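Small Containers: What to Keep and What to Let Go
Speaker notes, 2nd February
Cristóvão Henriques

Slide 1 - Opening
Say hello, check the back row can hear. Mention that handouts are by the door and the talk runs to the break.

I have been sorting other people's drawers since I started at Fultell. The thing I get asked about most is small plastic: pill boxes, sample tubs, travel bottles, the lids that go with them and the lids that don't. Last October we ran the Frade drawer survey and 351 households sent theirs in. Between them they listed 2,259 small containers with no current use.

Pause here. Let people think about their own bathroom.

Slide 2 - Why they pile up
They are clean, they are see-through and they look useful. A tub that held something once could hold something again. People keep them for a trip, then buy a new set for the trip.

Ask for a show of hands: who has a bottle at home with no cap?

Slide 3 - Clear the surface first
Take everything out of the drawer and put it on a plain, light table. White is best, as clear plastic disappears on wood grain. Lay things down flat or on their side, it doesn't matter, but open every lid. A closed box gets skipped.

Three kinds turn up in nearly every drawer, and all three are on the white table on this slide. There's a small round clear container with a little orange and silvery white label or packet in it, a translucent blue pill box with the lid up, and a clear plastic bottle on its side. Give people a moment to look, then ask which one they would keep.

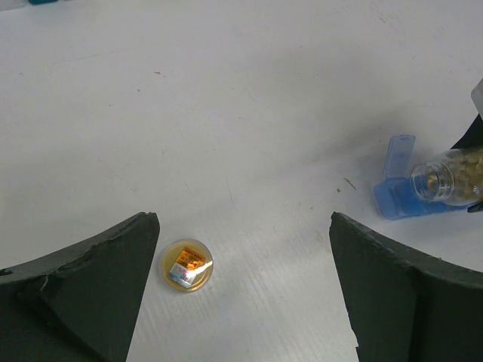 Slide 4 - The questions
Does it close? For pill boxes, try the hinge several times. A lid that pops open in a bag is no good.

Do you know what was in it? If there is a loose packet or label inside, read it before you do anything else. If you can't read it, don't reuse the container for food or medicine.

Is there a cap? A bottle without one gets until the end of the session - look for the cap, and if it doesn't show up, recycle the bottle.

Slide 5 - Putting back
Keep 2 of each kind at most. Bottles stand up, boxes lie flat, round tubs stack. I use the shallow Bosico tray at home, but a shoebox lid does the same job.

Someone will ask about medicine. Old tablets go back to the pharmacy, not in the trash. Don't get drawn into particular drugs.

Slide 6 - Questions
Sign-up sheet for the Titum evening is on the side table. Leave this slide up during the break.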